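The Yellow Drawers

She bought the yellow drawers in Rustlow, from the shop by the bus station that sold paint at the front and everything else at the back. They were in the window with a card against them. She went past twice before she went in.

At home she put them on the white table and pulled each drawer out to see how it ran. They were clear plastic and ran well enough. Then she fetched the biscuit tin.

The tin had been her father's. It was a Grandovetti tin, from the years when he drove for them, and he had kept it on the shelf over the boiler until the house was sold. It weighed more than it looked. Her brother had taken the tools and the good ladder, and she had said she would have the tin, and he had laughed and carried it out to the car for her.

She tipped it out on a tea towel. There were screws, mostly, and washers, curtain hooks, fuses, a bicycle valve, the key to something. There were picture pins still in their paper. She started with the screws because there were most of them, and made piles by length, and when the piles ran into each other she got saucers from the kitchen.

It was September and the light went earlier than she expected. By 6 she had the lamp on. She had found nearly 19 hooks of the same kind and could not think of a window in that house that would have needed them.

Under the fuses there was a raffle ticket, number 775, pink, folded in half. She turned it over. On the back her father had written "Alora, back gate, 5 screws" in pencil. Alora was the name of the bungalow two doors down from them, where the old couple had lived with the dog. She remembered the gate. It had dropped on its hinge one winter and scraped a curve in the path, and then one day it didn't scrape any more. She hadn't known that was him.

She put the ticket to one side and went on with the washers.

Her brother rang while she was eating. He asked what she was doing and she told him.

"All that for a tin of screws," he said.

"Do you remember the gate at Alora?"

He thought about it. "Green," he said. "It used to stick."

"He mended it."

"Did he?" There was a television on behind him. "He never mended ours."

When he had gone she washed her plate and dried it. She came back and stood at the table for a while, and then she picked up the ticket and pulled out a drawer. She laid it in flat, with nothing else, and pushed the drawer shut.

The screws could go in the one next to it. She reached for the first saucer.

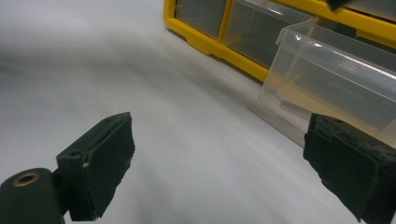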